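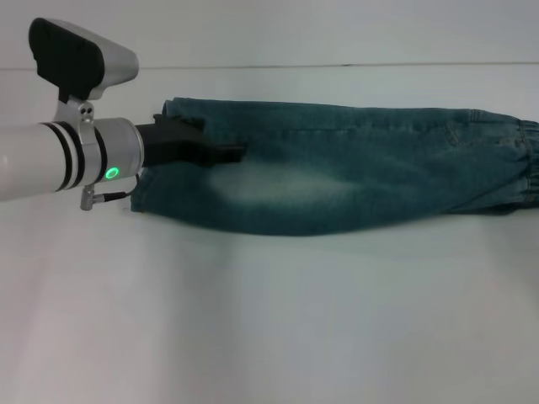 Jeans, folded in half lengthwise, gripper on the waistband end. White table, green light on.

Student project: teaching an arm to fold laundry, stuck on pants

yeji_ok
Posted 27 April 2024

Hi all! Long time reader, first time starting a thread. I'm in the robotics club at Jallham and our team (me, Min-kyu and Soon-im) picked laundry folding for the spring showcase. T-shirts are going okay. Towels are going great. Pants are eating us alive.

The pair up top is our main test pair, the jogger kind with the elastic cuffs. Getting the legs stacked on top of each other is fine most of the time. What kills us is the next fold, where the arm has to pick up the waistband end and bring it over to the cuffs. It grabs, it lifts, and then the bottom layer slides out and we get this sad croissant thing. We have 309 recorded tries on pants so far and I'd say the last fold is bad in most of them.

Any ideas? We only get the one arm, so please don't tell me to use two :)

wonderwon
Reply

Cool project! I'm Seul-gi, I was on the Mulen team last year and we did fabric too (napkins, so easy mode). First question, how deep are you grabbing? If the jaws only catch the top layer, of course the bottom one stays behind. We came in lower, almost scraping the table, and pushed in a little before closing. Scary the first few times because you think you're going to crunch the fingers.

mk_yang
Reply

Min-kyu here, same team as Ye-ji. We tried going lower and I hit the table twice and got yelled at, so now there's a height limit in the code. I could maybe drop it another 8 mm? Soon-im has the final say on that because she wrote the safety stuff.

soonim_so
Reply

I did not yell. And no, not until we put some foam or a mat under the pants. Then you can have your 8.

narae_builds
Reply

I'm going to disagree with Seul-gi a bit. Denim is thick and folded denim is really thick, so by the time you stack the legs you're asking the gripper to close on a whole sandwich. Going deeper just makes a bigger wad. I'd flip the order. Bring the cuffs to the waistband. The cuff end is narrow, you can get the whole thing in the jaws, and the heavy end stays put on the table and works as an anchor.

wonderwon
Reply

Hmm, but elastic cuffs are lumpy. They bunch up, and I bet a camera has a harder time finding an edge on something ribbed like that. The waistband end is wide and kind of flat. I'd still go for the waistband.

narae_builds
Reply

Lumpy is good though! Lumpy is something to hold on to. We had way more slips on flat hems than on anything gathered. Agree to disagree until somebody runs it, I guess.

yeji_ok
Reply

Okay so I read this to the others at lunch and now we're split too, thanks a lot lol. Min-kyu likes the cuffs idea. I'm worried we'd have to re-record everything, and that's a lot of afternoons.

gradia_fan
Reply

Do you need to re-record all of it? Keep the leg-stacking part as is and only swap out the second fold. Our Cabello entry was chopped into pieces like that and it saved us. Also, which pants are you judged on? If the showcase hands you plain straight-leg jeans, I wouldn't spend a month getting good at joggers.

soonim_so
Reply

Good point about the pants. The rules say "one pair of adult trousers" and that's it. We own one pair. I'm going to the thrift store.

mk_yang
Reply

Get some stiff ones. And some with a button, the button is going to be a nightmare.

yeji_ok
Reply

Plan for now: mat under the work area, then 8 mm lower for the waistband grab, same number of tries with the cuff grab, and whichever one makes fewer croissants wins. I'll post the counts in this thread. Na-rae, if yours wins I'll name the folder after you.

narae_builds
Reply

Deal. Slow down the lift too, whichever end you pick. I keep forgetting to say that part.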